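Lanmont opens up the letters of its glassworkers

Press release, December 2024

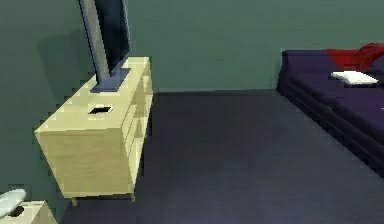 I've been waiting two years to write this one, so forgive me if I run on a bit! I'm Dezső Virág, I look after research projects at the Lanmont center for social history, and as of this month our study of the Pestdale glassworkers and the people they wrote to is finished, checked and open for anyone to read.

Some background, for those who haven't had me bend their ear about it already. Between the 1870s and the First World War, the Pestdale glass furnaces drew in workers from half of Europe. Many came from Bohemia and northern Hungary, a good few from Belgium, and most of them meant to stay for a season or two and go home with money. Plenty never did. What they did do was write. They wrote to wives, brothers, parish priests, old foremen and (my favorites) to the editors of workers' newspapers, complaining about everything from the price of bread to the quality of the sermons.

We've brought together 478 of those letters, from family papers and from the old Kandasamy collection, which had been sitting in its original boxes and in no particular order. They come from 99 writers. A few wrote only once. One furnace hand wrote home so often, and at such length, that he nearly deserved a project to himself, and I did ask.

What were we after? The usual story has these men arriving as villagers and turning into trade unionists once they'd spent enough time on the factory floor. I believed it myself when we started. But the letters tell a messier tale. A lot of the political talk had traveled with them, picked up in guild halls and reading circles back home, and ideas kept going back and forth through the mail for decades. There's an argument about sick pay that begins in Pestdale, gets picked apart by a cousin in a Bohemian village, and comes back across the water a good deal sharper than it left. I read that exchange on a train and missed my stop.

The women's letters surprised me most. We have fewer of them than I'd like, but they're full of practical news: who was lending money, which boarding house was safe, who had quietly started a second family. The chapter on boarding houses grew out of them, and it's the part I'd send you to first (although I'm told I shouldn't have a favorite).

The full study has five chapters and an index of people and places. Alongside it we're putting out 126 of the letters in the original language with an English translation next to each one. The rest can be read at the center by appointment. Spelling has been left alone in the originals, so please don't write to us about the commas!

A printed edition follows in April from Flikley, in paperback, and I'll be giving a talk in Pestdale the same month. Details will go up on the Lanmont events page once the hall is confirmed.

If your family has Pestdale letters in a drawer somewhere, I'd love to hear from you. We can copy them and send them straight back. Press questions, review copies and requests to visit the reading room should all come to me at the Lanmont research office.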